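Bench automation (toy testing)

From the Bollow Workplace Encyclopedia, section: Making and Checking

Bench automation is the name we use in the toy testing trade for putting a pair of robot arms on an ordinary table and letting them do the handling that a person used to do. I've worked next to one for a good while now, so this entry is written from the bench side of things, and I'll say "I" when it's only me who thinks so. Other sites do it differently and the editors have asked for more entries from them (please, somebody from Dolus, write yours!).

Background

A toy testing room mostly does the same small things again and again. Take a fishing game. You put the fish in the tray, you scoop it out with the net, you tip it into a bucket, and then you put it back. What you want to know is whether the handle bends, whether the mesh comes off the hoop, and whether the paint on the fish gives up before a child does. At Sivell, where I work, the standard run for a scooping toy is 200 scoops. For years that was a person with a tally sheet, and on a bad week that person was me.

It isn't heavy work, but it's dull in a way that gets into your wrists. By scoop 150 you are not scooping the way you did at scoop ten, and that's a problem for the test as well as for your arm. Two testers could do the same net and hand in quite different sheets, and then there'd be a long talk about whose sheet was right.

How the work is laid out

The usual set-up is a table against a wall with one arm at each side, both reaching in to the middle. Each arm has a two-finger gripper. The toy goes between them, and any containers that come with it go where a child would be likely to put them, near enough to reach. Spare bits get pushed to the back of the table. In theory they should be put away in the parts cupboard, and the room rules do say that, but I have never seen a bench that was properly clear by the afternoon.

A tester sets the toy out, starts the run and then stays close. The arms don't know what a fish is for. They know a set of movements they've been shown, and if the net has been put down a thumb's width from where it should be, they may well close on air.
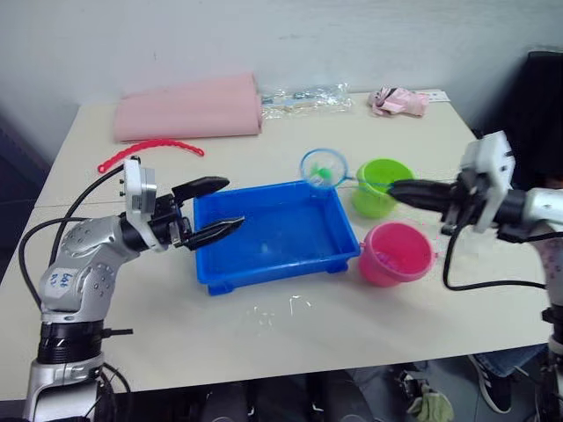 By Kasun Talukder, bench tester, Sivell
Entry 23 in this section. Last revised in August.

The scooping step is the one people ask me about, so I'll stay with it for a bit. The right arm has the net by its thin handle, level, with the green fish lying in the mesh, while the left gripper is open over the left side of the blue tray. You'd think the catching would be the hard bit. For us it was the handle. Toy handles are narrow and often a bit shiny, and a gripper that squeezes too hard will mark the plastic, which then spoils the wear report. Too soft and the hoop swings round and drops the fish. We spent 19 working days on grip alone before the first run that anyone was willing to sign.

Splashes are the other thing. Anything to do with a water toy ends up with drips on the table, and we used to just wipe up as we went along. Now there are moving arms in the way, so you pause the run, wipe, and start again. It sounds like nothing. On a long run it adds up, and it took us ages to get the pause button moved to the side where most of us stand.

What changed for the people

I'll begin with the good part. My wrists are better, and so are those of everyone else who used to share the scooping. The tally sheets agree with each other too. If a mesh tears at the same point on three nets in a row, I can go to the maker and say so without being asked whether I was tired.

The job has also shifted, and I don't think the firm quite saw how much. There were 8 of us in the testing room before the benches came in, and there are 8 now, so nobody lost their place. But the day is cut up differently. I used to have one long task with my hands full and my head free. I'd chat, or listen to the radio, or plan tea. Now my hands are mostly free and my head is busy, watching for a slip. Some of my workmates love that. I find it more tiring by four o'clock, and I've said so at meetings.

Then there's what you might call the feel of a toy. When you've scooped with a net yourself you know things that don't go on any form – that the handle is cold and a bit nasty, that the bucket tips if you so much as brush it, that the fish smells odd out of the bag. An arm won't tell you any of it. For a few months we were passing toys that had done perfectly well on the bench and that nobody had really played with. A customer wrote in about a sharp seam on a bucket rim, quite politely, and I felt awful, as any of us would have found it in the first minute by hand.

So we brought in the hand round. Every toy now gets twenty minutes with a person before it goes anywhere near the arms, and that person writes whatever they like on a plain sheet. I wish we'd had it from the start.

Training and pay

Running a bench was treated as a new skill at Sivell, with a short course and a small rise in pay once you'd passed. I gather this isn't the case everywhere. The course covers starting and stopping, what to do when a gripper holds on and won't let go, and how to show the arms a new movement. The last of those takes the longest to learn and is by far the most fun! You find out how odd your own habits are. I had no idea I turned a net a little to the left before lifting it, until I saw an arm doing it back to me.

Older testers were often better at the showing than the younger ones, which surprised the managers a good deal more than it surprised us.

Terms used on the bench

Run: a full set of repeats on one toy.
Air grab: a gripper closing on nothing.
Hand round: the twenty minutes with a person, before any run.
Grecu: our room's word for a toy that fails on the very last repeat, after the tester it first happened to. She has asked us to stop using it and we haven't.

Open questions

Whether one person should look after two benches at once is still being argued over. The trial at our place lasted a fortnight and I was part of it. I could keep both going, but I missed an air grab on the far bench for eleven repeats, and the run had to be thrown out. My own view is one person to one bench for anything with water or small parts, and two for the dry stuff like stacking cups. The managers have my notes and are supposed to come back to us before the next batch of bath toys arrives.

See also: Tally sheets; Wear reports; Repeated strain at work; Hand round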